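Posting these before I forget what's what. Second lot from the winter knits sort-out at Etwood, all done in one arvo — well, most of one. First lot is on the other page. Captions are rough, sorry, will fix names and yarn weights when I get the notebook back off Ashley.

Quick rundown for anyone new. People hand in knits they don't wear, we sort, mend what can be mended, and it all goes on the rail for the December swap. 97 pieces on the list so far. Ribbed stuff and anything with a trim gets its own pile as it needs the most looking over.

**The black rib with the bobbles**

Everyone's favourite, mine too. Proper tight rib, charcoal more than black once you get up close, a few little pale flecks in the yarn. Bobbles all along the bottom edge. Darcy wants it. Darcy is not allowed it till the swap, same as everybody else.
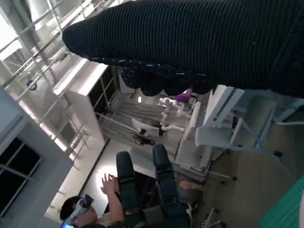
Bobbles like that catch on everything so please don't shove it in with the mohair. Fold it flat, trim to the inside, tissue between. If one comes loose don't snip it!! Pull the tail through to the back with a blunt needle and weave it in down a rib, it dissapears.

Washing — cool water, wool wash, no wringing. Roll in a towel and dry flat. Hung up it'll grow, the edge is heavy and the rib just gives.

**Yarn for mending**

We've got 2 balls of the Kazmi charcoal left and one Posance that's a bit too blue. Use the Kazmi on anything dark. The Posance is fine for inside seams where it won't show. If you've got a part ball of dark grey at home, any brand, bring it in, even 20-odd metres helps.

**Still to do**

- cuffs on the green cardi (Ashley)
- moth check on the Vavmont bag, whole bag, not just the top ones
- 5 jumpers with no size tag, need measuring across the chest and pinning
- labels — I printed 250, the colour came out wierd but they're readable

Put the measurement in centimetres please, last year we had both and it was a mess at the rail.

**Trims generally**

Had a few asking how the bobble edge is made. Near enough, you work several times into one stitch, turn, knit back over those, then decrease the lot down to one again and carry on. Slow going. Eats yarn. Darcy Petrenko has a pattern with something close to it and will photocopy it if you ask nicely.

More pics when the cardis are done. Ashley Tunstall has the key to the cupboard till then, text her first.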